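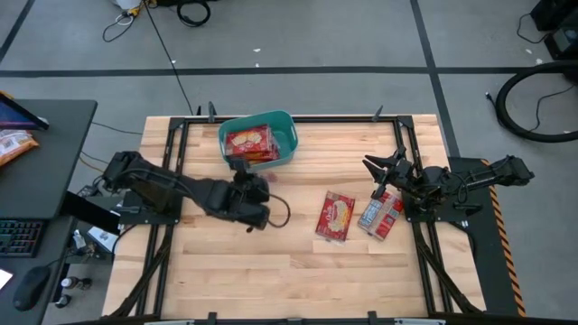

Oğuzhan Polat asked why a robot would keep squeezing after its fingers had already closed on a packet. Could it not tell that the crackers inside were breaking?

It could not, and the reason is worth a page.

The robot arms at the Mokness workshop practice moving snack packages between a table and a basket. The job sounds easy. A person can do it while talking to a friend. A robot arm has to work out where the packet is, move its gripper there, close its fingers, lift, travel to the basket and let go. Each of these steps can fail in its own way.

The fault

In July, one arm began to crush packets. The crackers went in whole and came out as crumbs. The arm did not stop and no warning appeared on the screen. According to the computer, every pick was a success.

A fault like this is called a silent failure. A loud failure is easier to deal with. The arm halts, a message appears, and a person goes to look. In a silent failure the machine carries on, and somebody has to notice the damage.

How a gripper knows when to stop

Each gripper is opened and closed by a motor. When the fingers meet something solid, the motor has to work harder, and it draws more electric current. The computer reads the current many times a second. If the number goes above a limit, the computer decides that the fingers are holding something and tells the motor to stop closing.

You can feel the same effect with your own hand. Squeeze a sponge, then squeeze a block of wood. Your muscles push back against the wood much sooner.

A packet of crackers is somewhere between the two. The wrapper is soft and has air in it. The crackers are hard, but they snap. If the limit is set high, the fingers will press through the air, reach the crackers and break them before the motor notices anything.

What had changed

The limit was kept in a settings file. It was supposed to be 23. After an update to a program called Kumunix, the file was replaced with an older copy, and the older copy said 32. Two digits had traded places when someone first typed the number, long before. The mistake had been corrected once, but the wrong copy was never deleted.

The arm did exactly what the file told it to do. It had no way of knowing that 32 was wrong — a computer does not compare a number with common sense unless a person has written a rule for it.
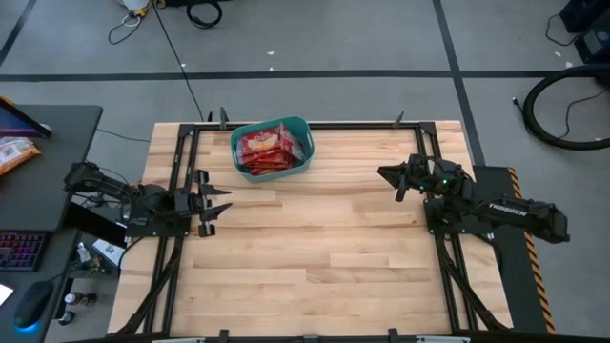 Finding the mistake took 2 days. The first idea was that a finger was bent. It was measured and found to be straight. The second idea was that the new packets were weaker than the old ones, so both kinds were tested by hand, and there was no difference. Only then did anyone open the settings file and read it line by line.

What was done about it

The older file was deleted. A rule was added so that the program, now called Jatow, refuses to start if the limit is above 25. After every 5 picks, the arm also pauses so that a person can check the packets.

Why a squeezed cracker is a safety matter

A gripper that presses too hard on a packet will also press too hard on a finger. For this reason, people at Mokness stay out of the arms' reach while the motors are on. If something falls, it stays where it fell until the power is off. The rule applies even when the arms are standing still, as a still arm may only be waiting for its next instruction.

Words to know

Gripper: the part at the end of a robot arm that holds things.
Current: the flow of electricity through a wire or a motor.
Limit: a number that a machine is not supposed to go past.
Silent failure: a fault that gives no warning.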